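4.2 Opening and laying out the packaging

We come now to the part of the study that gave us the most pleasure to watch, and that we had, if we are frank, expected to be the dullest. Participants were asked to take a small boxed product out of its packaging at a table, in whatever way they would do it at home, and then to sort what was left over for recycling. We gave no time limit and no hints. All 88 sessions were held in the same room in the late afternoon, with tea at hand, and people were free to chat as they went along (many of them did, at length, and we are grateful for it).

What struck us first was how much people cared about the empty pieces. In our pilot work with the Stalis cartons we had assumed that a lid, once lifted, would be dropped wherever there was space and forgotten. Instead, a good many participants set the lids and trays out next to one another, straightened them, and came back to them later. Jayasinghe boxes, which are stiff and have a pleasant weight in the hand, were handled with special care, and we often heard some version of "this is too nice to throw out." The row of white trays shown in Figure 3 is typical of the arrangements we met with on the tabletop.

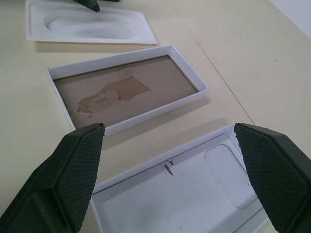

Figure 3. White packaging trays on the sorting table. The middle tray holds a flat grey-brown panel with a torn patch on its surface.

Sorting the mixed pieces took a good deal more thought than opening them. A plain carton gives no trouble to anyone, but a tray with a board panel resting inside it raises a question straight away: does the panel come out first, and if it does, do the two parts go to the same bin? Of the participants who spoke aloud while sorting, 15 stopped at exactly this point and asked us what we thought. We had agreed beforehand to give no answer, and I will admit that it felt a little unkind to sit there smiling and saying nothing.

Damage to the surface mattered too, and more than we had foreseen. Where the top layer of a panel had peeled and the rougher layer showed through, people tended to lower their opinion of the whole box. Several who had been planning to keep a tray for buttons, screws or sewing things changed their minds after noticing a tear, even though the tray itself would have served just as well as before. Small scuffs and specks, on the other hand, were mostly forgiven, and one participant brushed out her tray with a sleeve and took it home with our blessing.

We also compared four ways of holding the inner panel in place, using sample boxes made up for us by Stuster and Kikex. The differences are reported in full in Section 5, but the general feeling was plain enough during the sessions: people like a panel they can lift by one edge, and they grow cross quite quickly with one they have to pick at. Farzana Patwary, who ran the afternoon sessions, kept written notes on these moments, and her notes form the basis of the coding scheme described next.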